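Hospitality Basics, Unit 3: Plates, Bowls and Where They Go
Course handout, Cleston evening program
Tutor: Jyoti Vashisht

3.1 The rack

Most of you arrived believing you could already put a plate in a rack. Week one was instructive. A plate goes in upright, in a slot, leaning back a little. Hold it by the rim and tilt it before you lower it. Plates go in first and bowls wait their turn on the table, well clear of your elbow. 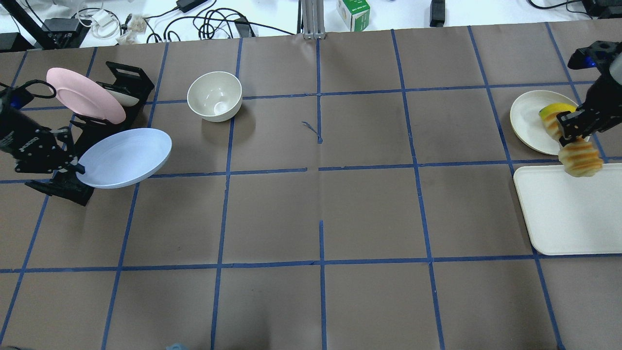 Dinesh Kushwaha objects that at home he starts with the bowls, and has done so for 15 years without a casualty. Fine. At home you have one rack and no queue behind you. In the practical you will have 26 pieces and a tutor with a clipboard, so plates first, please.

3.2 Laying out

The taped grid is there to help you, and it will be ignored by half the group as usual. Decide where the plate goes before you pick up the food. A plate may sit across a tape crossing; I take marks off for wandering, and a crossing is at least a decision. Pastry is held over the table on its way to the plate, never over the floor. Yes, even the toy ones. I have seen how you treat the toy ones.

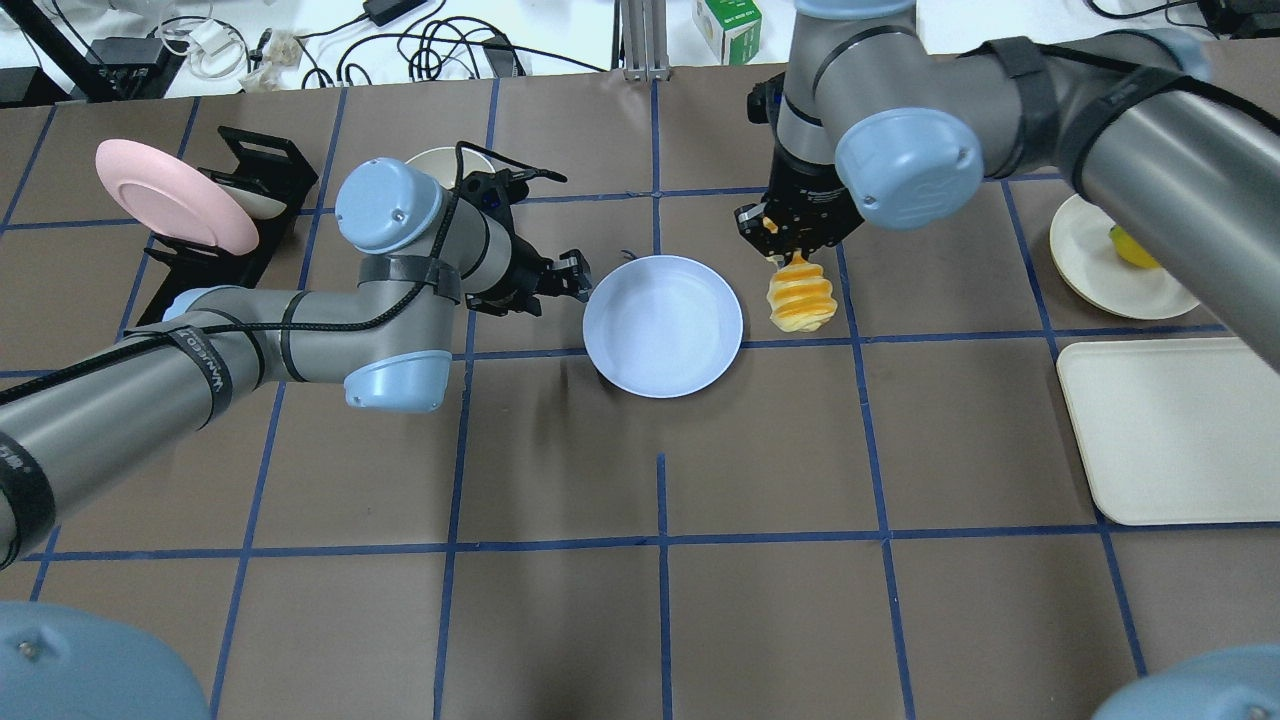

3.3 Serving into a bowl

Long items go in near the middle, with some bowl showing all the way round. Diagonal is allowed and looks as if you meant it. Anything made up of slices should arrive still looking like one piece – if it has fanned out like a dropped deck of cards, take it out and begin again.
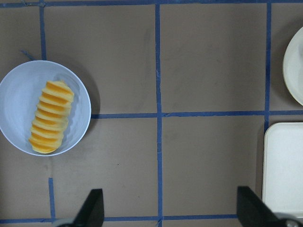 Fig. 3. Striped item in a pale bowl, set on the diagonal.

Before next session: read the Joshi chapter on table service, pages 9 to 15, and bring a cloth.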